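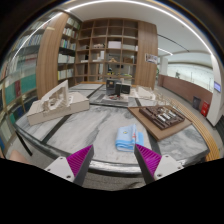 Stop buying new, a reader in Brillport wrote to us, the old hotel stuff is better and it's already been washed a hundred times. Four lines, no greeting, no sign-off. Fair enough. We went to look.

Secondhand linen, then. Hotels, ferries, closed-down restaurants. The stuff has to go somewhere and for years it went to rags. Now there's a waiting list.

Stovside is the big one. A former bakery by the rail yard, shelves to the ceiling, a smell of starch and cardboard. They take in 3,000 pounds a month in the slow season, more in August when the resorts change over. Sheets, napkins, bath towels, the odd tablecloth long enough for a wedding. Sorted by hand. Stains to the left, holes to the right, good ones straight up the stairs.

Prices? Low. A bath towel costs 2 dollars. Kitchen towels by the bundle. The heavy damask goes fast and you have to be there when the doors open, which is early, and the coffee place across the road isn't open yet. Bring your own.

Vieira does it differently. Smaller, fussier, nearly all of it cotton and linen mix. They mend. A torn hem gets a new hem, a thin sheet gets cut down the middle and turned sides to middle, like somebodys grandmother would have done it. Costs more. Lasts.

And then the laundry question, because old linen needs a proper first wash. Miteck, the commercial laundry behind the bus depot, will run a private load on weekday evenings. Hot, no softener. Softener is the enemy, we heard this at every single stop. It coats the loops and the towel quits drinking. Vinegar in the rinse if it feels stiff, then a line outside if you have one.

What to look for: weight first. Hold it up to a window. Check the corners, corners go before the middle does. Ignore the yellowing, most of it lifts. Dont ignore a sour smell.

We came home with roughly 730 grams of napkins and a bolster case that fits nothing we own. Stovside is closed Mondays.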